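How to Freeze Sweet Corn for Winter

By Solomiia Ivanyshyn 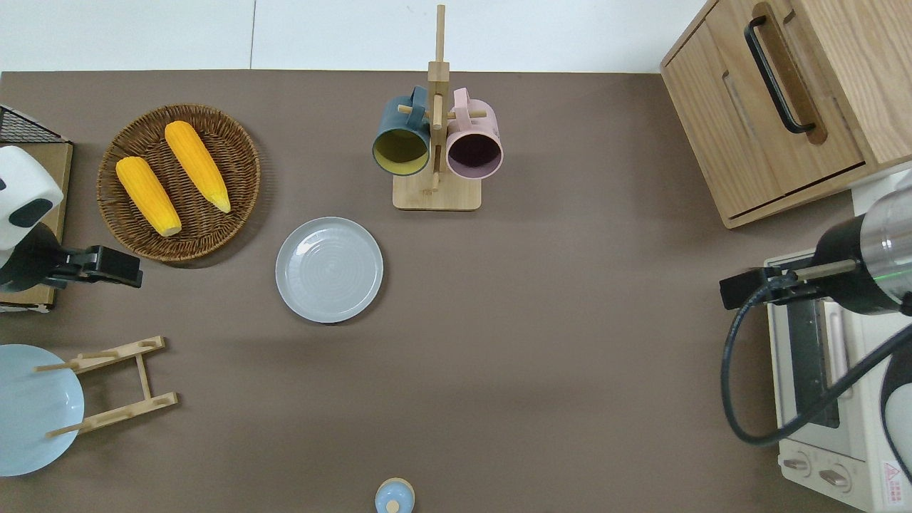 Sweet corn starts to lose its sugar the day it is picked, so the best time to freeze it is the same day you bring it home. If you can't get to it right away, keep the ears in their husks in the refrigerator and plan to finish within two days. Pick ears that are filled out to the tip and still tender. Husked corn can sit in a wicker basket on the table while you get the water going, and a plain round plate next to it is handy for standing an ear on when you cut. Ears that have gone dull, dented or starchy won't get any better in the freezer. Use those for soup.

This is the method I use every summer at our place outside Vovanstead. It works for yellow, white and bicolor corn.

What you need

A large pot with a lid, at least 8 quarts
A big bowl or a clean sink for ice water
Plenty of ice
Tongs
A sharp knife
A rimmed baking sheet
Freezer bags or rigid freezer containers
A marker

You do not need a corn stripper. I have owned two and gave both away. A chef's knife or a long paring knife does the same work and is easier to wash.

Step 1. Husk and clean

Pull the husks down in two or three handfuls and snap them off with the stem. Rub the silk off under cool running water with your hand or a soft vegetable brush. Trim any damaged spots. A few strands of silk left behind won't hurt anything, but they are easier to get off now than after blanching.

Sort the ears by thickness if they vary a lot. Thin ears heat through faster, and it helps to have each batch cook evenly.

Step 2. Blanch

Blanching stops the enzymes that make frozen corn taste like the cob. People skip this step and then wonder what went wrong in November.

Fill the pot with water, leaving room for the corn, and bring it to a hard boil. Don't add salt. Put in a few ears at a time and cover. The water should come back to a boil within a minute. If it takes longer, you have too much corn in the pot. Start timing when the boil returns.

For corn you plan to cut off the cob, blanch 4 minutes.

For corn on the cob, blanch 8 minutes for medium ears. Small ears need a little less and large ones up to 10.

Step 3. Cool

Move the ears straight into ice water with the tongs. Cool them for as long as you blanched them, and longer if the middle of the cob still feels warm. Whole ears take a while. Add ice as it melts. Drain well and pat the corn dry with a clean towel, because extra water turns into frost.

You can use the same blanching water for several batches. Top it up from a kettle when the level drops, and change it when it turns cloudy.

Step 4. Cut the kernels

Stand an ear on its wide end, on a plate or a cutting board set inside the baking sheet. The rim of the sheet catches the kernels that jump. Hold the tip and cut downward, taking the kernels off at two-thirds to three-quarters of their depth. If you go deeper you get bits of cob, and those are tough.

For cream-style corn, cut only the tops of the kernels, then scrape the cob with the back of the knife to get the milk. Keep this in a separate bowl and pack it on its own.

Step 5. Freeze

Spread the kernels in one layer on the baking sheet and freeze until they are firm. An hour or two is usually enough. Then scoop them into bags. Corn frozen this way pours out loose and you can take as much as you want. If you always use a whole bag at once, you can skip the tray and pack the kernels directly.

Press out the air, seal the bags and lay them flat. In rigid containers, leave half an inch at the top. Cream-style corn needs that space too. Wrap whole ears one at a time in plastic wrap before they go into a bag.

Write the contents and the month on every bag. Mine from this batch say September 2024.

Storage and use

At 0°F the corn will stay safe for as long as it is frozen, but the flavor is best within 10 months or so. Whole ears lose quality sooner, so eat those first.

Cook kernels from frozen. They need only 3 or 4 minutes in a little boiling water or a hot skillet with butter. For soups and chowders, stir them in near the end. Whole ears do better if you let them thaw partway before cooking, or the cob will still be icy when the kernels are done.

Saving the cobs

Bare cobs make good stock. My neighbor Myroslav Tkachenko covers 6 of them with water, adds an onion and a bay leaf, and simmers the pot for an hour. Strain it and freeze it in pint containers with headspace. I use it for chowder in place of chicken broth, and it is also good for cooking rice.

Next page: Freezing green beans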